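Stories > Short Fiction > Workplace

The Strawberry Shift

Berkay Yaman had been a line cook for nine years, and he put this on his application to Drellstead under "relevant experience." The woman at the desk read it twice and hired him to play with toy fruit.

The job was teaching. You sat in a chair on the far side of a low partition, put your hand in a sort of handle, and whatever your hand did, the arm on the table did a moment later. You watched on a screen. When you had picked up the toy and set it down where the card told you to, you pressed a pedal and did it again. The target was 52 good ones a shift. A good one was an attempt in which Berkay did not swear, knock over the cup, or change his mind halfway.

"It learns the hesitating too," said Eduard Šťastný, who ran the floor and had the eyes of a man who had watched a lot of hesitating. "If you stop to think, it will stop to think. It won't be thinking about anything. It will just stop."

"I know cooks like that," Berkay said.

Eduard wrote something down.

The card that Saturday said STRAWBERRY TO PLATE. It had said STRAWBERRY TO PLATE all week. On Tuesday someone had penciled "please" underneath, and the please had been erased, but you could still see where it was.

He put his hand in the handle and looked at the screen.

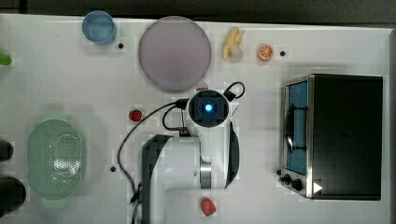
Station 6, STRAWBERRY TO PLATE.

The strawberry was so close to the wrist that a person would have simply flicked it over. Berkay was a person, and he badly wanted to flick it. He had once plated 36 desserts during a power cut with a flashlight in his teeth. Now he brought the arm back, lined it up, came down slowly, closed, lifted, and carried a piece of plastic across a few inches of white table as if it were somebody's grandmother.

He let go. It rolled off the rim.

"Keep it?" he called.

"Did you mean to do that?" said Eduard.

"No."

"Then no."

At the next station Selim Bayram was on BANANA TO COLANDER and humming. Selim had come from Dönmez, the furniture people, where he had taught an arm to put screws in a tray, and he considered fruit a promotion. He had a theory that the arms picked up your personality. His at Dönmez, he said, had been generous with screws.

"What did it do with the extras?"

"Gave them to the floor."

By four Berkay had his numbers, and Eduard came around the partition with a tablet to let the arm try alone. This was the part Berkay disliked. He took his hand out of the handle and sat on it.

The arm went up. It drew back, lined itself up, and came down over the strawberry. Then, a little above the table, it gave a small sideways twitch to the left and straightened out again.

"What is that?" said Eduard.

Berkay knew exactly what it was. It was the thing he did with his wrist before he picked up anything at all — a pan, a phone, his daughter's shoes. His first chef had shouted at him about it. His wife did an impression of it at parties.

"Could be the cable," he said.

The arm closed, lifted, and set the strawberry down on the plate. It stayed there. Eduard looked at it for a long time and then had the arm do it again, and it twitched again, like a man shaking down his cuff.

"I can clean that out," Eduard said. "You'd have to redo the week."

Berkay thought about the week.

"Or?" he said.

"Or it ships to Utis in April with a twitch."

On the screen the arm had gone back to where it started and was waiting for somebody to move the strawberry. Berkay got up, walked around the partition, and reached down for it. His wrist jerked to the left.

"Huh," said Eduard, and wrote something down.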